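About Gatow Crime Pages

Gatow Crime Pages is a reading site for people who love crime and mystery fiction, and who'd like a second opinion before they hand over a weekend to a new detective. We started it with 2 readers, one shared password and a box of paperbacks from the Espinoza Street market. The archive now holds 1,247 reviews and it's still growing (so is the box, sadly for our hallway).

We read everything from village poisonings to courtroom thrillers, with a real soft spot for the mid-series book, the fourth or fifth outing where an author relaxes and starts having fun. Debuts get plenty of room too. If a first novel comes from a small press and the cover's a bit plain, it's probably already on our pile. 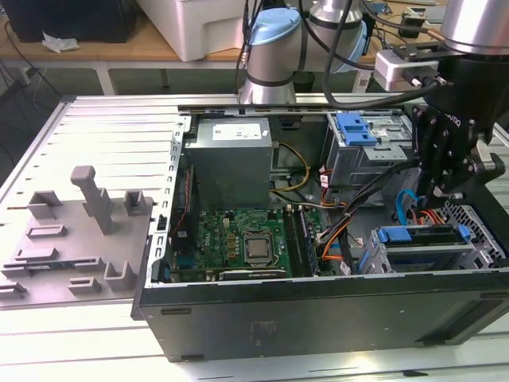
How we review

Every book is read to the last page by the person who reviews it. We tell you the set-up, the setting and what sort of company the sleuth is, and we stop before the plot gives itself away. As a rule we won't discuss anything past page 60 unless the publisher's own blurb has already done it. Locked-room puzzles are the exception, and for those we keep even quieter!

Reviews run to 200 words at the least. Some go a good deal longer, particularly when two of us disagree over an ending, and in that case we print both views and let you sort it out. We don't use stars. We tried them for a while and spent more time arguing over half a star than talking about the books. 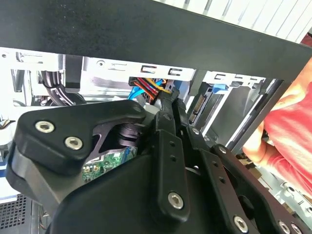 Our favourite part of the site is the Rinalach Shelf, a running list of out-of-print mysteries that deserve another go. Readers send in titles, we hunt down copies, and each February we pick one to read together over the month. Last time it was a lighthouse mystery with a missing keeper and a very unreliable tide table, and the comments ran for pages.

Getting in touch

Authors and publishers are welcome to send books through the contact form. Print or e-book is fine. We can't promise a review of everything, but we do open every parcel, and we'll write back if a title's been chosen.
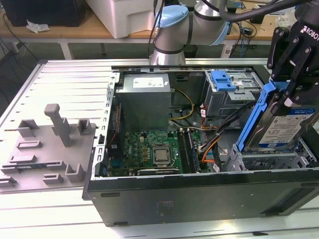 Hard drive in a blue caddy, held over the open case.

Readers can join the Gisuven Letter, our monthly email of new releases, reissues and whatever we stayed up too late finishing. If you've spotted a mistake in a series order, please tell us. We care about series order a great deal.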